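The Paper at the End of the Aisle

By Tươi Đồng
September 7, 2022

The doors at the Aravena hall open at nine, and by a quarter past the first tote bags are already sagging. People come to a trade fair to talk and to look at equipment, but what they carry home is paper. They carry price lists, folded maps, business cards, and above all brochures, which are still printed in large numbers by companies that could send the same pages by email for free.

I spent two days at the fair in May to find out who prints them, who picks them up, and where they go afterward.

The fair fills one long room and a smaller one behind it. Exhibitors rent a table and two chairs. Everything else they bring themselves or hire from Bilance, a local firm that supplies cloths, stands, lamps and plastic holders. The Bilance van was parked at the loading door when I arrived, and a man was carrying folded tablecloths in on his shoulder. He told me the cloths go out clean and come back with coffee on them. The plain ones show everything. Customers who have been before ask for a pattern.

A table at a fair like this has to do several jobs at once. It holds the things being shown, it gives people something to lean on, and it keeps the person behind it from being crowded. Most exhibitors also want one corner of it for paper, and they argue about which corner. The sales people like the front, close to the aisle, where a passing hand can reach. The people who have to stand there all day like the side, so the middle stays open for conversation.

At the Hernura table they had gone with the side. Hernura distributes teaching equipment to technical schools, and it had ordered 400 copies of a new brochure for the two days. The woman in charge of the stock was putting out small amounts at a time. A tall pile looks as if it has been left over, she said, and people walk past it. A low one gets picked up.
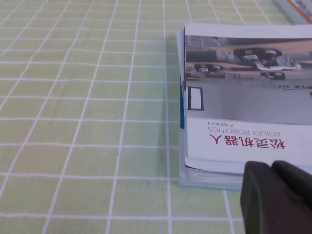
A brochure with a photo of small wheeled robots, lying on a clear plastic case.

The clear case is a common sight in this hall. Some exhibitors stand their brochures up in racks, which look good until someone bumps the table. Others lay them flat on whatever is within reach. A see-through case takes up no more attention than the table does, and it lifts the paper a little above the cloth, so a cover gets noticed from the aisle. It also holds whatever the exhibitor wants kept together. Bilance hires out racks by the day but sells its cases outright. Too many came back scratched.

The covers themselves follow fashions. Ten years ago, according to the printer I spoke to, everybody wanted bright color from edge to edge. Now customers ask for a white border and a quieter picture. He works for Brirkis, a small print shop a short drive from the hall, and he had come on the first morning to walk the aisles and look at other printers' work. He picked up brochures, bent the corners, and put them back. He cares about the weight of the paper more than the picture on it. Thin stock curls in a warm room, and a hall with the lamps on is a warm room.

"You lay it out at nine and it's flat," he said. "Look at it again after lunch."

He had advice for anyone ordering. Put the phone number on the back, large. Leave white space, so people have somewhere to write. Don't print the year on the cover unless you plan to throw the rest away in December. Brirkis had done 4 jobs for this fair, and on one of them the customer had asked for the date of the event across the front. He tried to talk them out of it and could not.

Visitors are less careful. I watched people take brochures for about every reason except reading them. Some took one to end a conversation politely. A few teachers took several, for colleagues who had stayed behind to cover classes. One man used his as a fan. A student sat down on the floor by the back wall and read hers from the first page to the last, then went back to the table and asked about the part on page six. The woman at Hernura remembered her the next day.

The organizers recorded 1,068 visitors across the two days, which they described as a decent year. They do not record how much paper leaves the building. The cleaning crew has a fair idea of how much stays. There are bins for it beside both doors — blue for paper, gray for the rest — and on the last afternoon they fill up quickly, mostly with maps.

By four o'clock on the second day the exhibitors were packing. The Bilance man came back for his cloths and waited at the end of each row while people cleared their things. Cups went first, then cables, then whatever had been on show. The paper went last, because someone might still come by.

Hernura had 2 unopened packs left. They were going into the trunk of a car, and from there to a school visit the following week. The woman squared up the loose copies against the tabletop, slid a rubber band around them, and wrote "fair" on the top one in pencil. She was already thinking about the next order. The photo would stay, she said, but she wanted heavier paper.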